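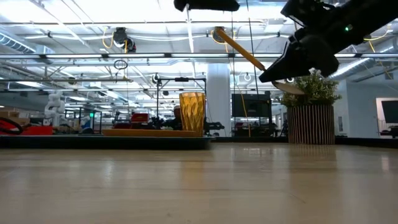

1/ Pidero gripper review thread, part one of however many this takes

OK so a bunch of you asked what I think of the Pidero gripper kit now that I've had real time with it. Short version: I like it a lot, I have complaints, and the manual needs help. Long version is this whole thread, so get a coffee.

2/ What it is

Pidero is the gripper-plus-software bundle that Clollbridge sells for people who already own an arm. You get the gripper, a mounting plate, one cable, a little bag of screws and a license for the teaching software. No arm in the box! I say this because two separate people have messaged me thinking they were getting an arm for that price. You are not getting an arm for that price.

3/ Setup

Mounting took me 10 minutes, and most of that was hunting for the right hex key. The software took the rest of the afternoon. It wanted an update, then it wanted a restart, then it wanted the first update again?? Jhun Sarmiento had the same thing on his and told me to unplug the network before the restart. Worked for me too. Write that one down.

4/ The pencil thing

My favorite test for any gripper is a plain long pencil. It's skinny, it rolls, and if the fingers close even a little crooked it pivots on you. The one up top is yellow and sharpened, held with the point aimed up at the ceiling, and I'm pretty happy with that as a grip. With my old Keskinen I gave up on pencils completely and just used fat markers.

5/ Force settings

You get 3 presets (soft, normal, firm) and then a slider if you dig into the advanced menu. Soft is really soft. I mean it'll hold a paper cup without leaving a mark. Firm is more than I've needed for anything on a tabletop. I live on normal and nudge the slider down for anything I'd be sad to break.

6/ Glass

Which brings me to the amber glass with the diamond pattern. Textured glass is way friendlier than smooth glass, the fingertips have something to bite on. If you're buying test objects, get one of each and start with the bumpy one. Start low, too, and over something flat. Please don't learn this over concrete.

7/ The little green light

Love it. It's a small light on the top of the housing and on mine green means connected and ready. I can check it from across the room without walking back to the laptop. Tiny thing, but I must look at it a hundred times a day.

8/ Stuff I don't love

The housing is chunky. It's all these big matte black angled plates, and it looks great, but you feel the size as soon as you try to reach in next to something tall. I've had to re-teach moves just to get the body of the thing around an object the fingers could reach easily.

9/ More stuff I don't love

Shiny tables. We have a light wood top that bounces every ceiling light we own right back up, and the object finder in the software gets confused by reflections. It'll draw a box around a streak of light and ask me very politely if I want to pick it up. A matte placemat fixes it. I'd still like Clollbridge to fix it.

10/ Support

I wrote in about the reflection problem and got Gunhild Damgaard on their support side, who was great. She sent me a settings file the next morning and it cut the false boxes way down. She also admitted the manual is behind the software by a couple of versions, so I'm not crazy, page 13 really does describe a button that isn't there anymore.

11/ Teaching mode

You grab the arm, move it where you want, tap to save a point, keep going. If you've used anything like it before you'll be fine in no time. If you haven't, Muthoni Athumani has a super clear walkthrough pinned on her page, and I'd watch that before you open the manual at all. She does the whole pick and place in one go and talks through the mistakes, which I wish more people would do!

12/ Does it play nice with other arms

Mine, yes. Ingvar Bjarnason tried it on an older one and needed the Garnport adapter, sold separately (of course it is). Ask support before you order if your arm is from before they changed the wrist plate. They'll want the model number off the sticker.

13/ Would I buy it again

Yep. If you're doing light tabletop stuff, small objects, lots of different shapes, it's the nicest one I've used at this price. If you need to work in tight spots, wait and see if they do a slimmer version. There were hints about one back in May and I've heard zip since.

14/ A couple of quick answers from the replies

Noise: quiet, a soft whir when it closes. Spare fingertips: yes, one set in the box, and you can order more. Can you run it without the license: you can open and close it, that's it.

15/ Next up I'm doing thin flat stuff, coasters and cards and lids, on the soft preset. Charalambos Giannakopoulos already bet me lunch that cards won't work. Send me your worst objects and I'll add them to the list.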